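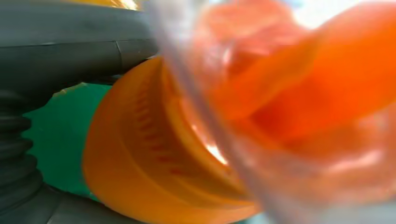
I bought the Odex folding stadium seat before the start of the season, after Lirgate took the backs off the benches in the east stand. It cost me 40 pounds from the club shop, and I have now sat on it for 10 home matches.

The padding is good. It is firm, and it keeps the cold of the bench off you through both halves. The back rest locks at three angles, though only the middle one is any use when people are sitting behind you. It hooks under the bench with two metal arms, and mine has never slipped, even when the whole row jumps up for a goal.

The strap is the weak part. It is thin and digs into the shoulder on the walk from Hastia Road, and the buckle on mine cracked in the third week. I wrote to Odex and a replacement came in four days, with no argument over the receipt.

Signe Riis, two seats along, has the Kurian model. Hers is lighter and has a pocket big enough for a programme and gloves, but the cover doesn't come off for washing. The Odex cover does, and it dries overnight.

Check the width before you buy. Our stewards turn away anything wider than the painted seat line, and the larger Odex is over it. The standard one fits.

Four out of five. I'd buy it again with a better strap.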